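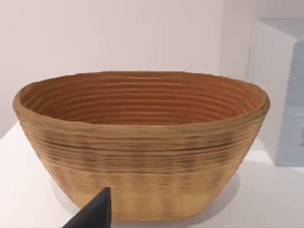

3.2 How the dough was kept

I should say at the start that I came to this study as a baker first and a researcher a long way second, so forgive me if I go on a bit about flour. All the loaves were made from the same stoneground wholemeal, milled at Grasach and sent over to our kitchen at Stenside in one delivery. I'd learnt my lesson by then – our first go in February mixed two deliveries and the results were all over the place (we left them out, see section 5).

Each loaf used 520 g of flour and 300 g of water, plus salt and a spoonful of the Kvam starter. That's a stiff dough for wholemeal, I know, and a few people told me so! But I wanted something a home baker could shape without swearing, and a wetter mix sticks to cane baskets like glue unless you're very generous with the rice flour. We had 11 households baking along with us, and they all got the same recipe sheet, the one dated 4/1/20.

What we were really after was the sourness. Does a long, cool rise taste sharper to ordinary eaters, or do we just tell each other it does? To find out, half the dough rose overnight in the fridge and the other half stayed out on the worktop until it had puffed up nicely. Tasters scored the slices blind, and between them they filled in 2274 cards, which took me most of a spring to type up.

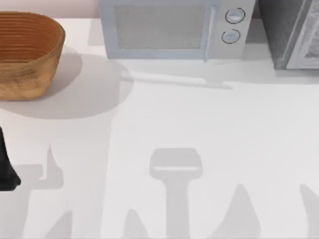

Figure 4. Worktop with wooden bowl (left) and microwave (back).

Worktop dough was the awkward half. Kitchens drift, and a dough left near a window behaves quite differently from one by the oven, so I asked everybody to write down the room temperature when they shaped and again when they baked. Most did. Where a reading was missing I used the one from the Brandent logger in that kitchen, and those loaves are starred in Table 2. I did wonder about dropping them altogether, but the scores hardly moved either way, so they've stayed in.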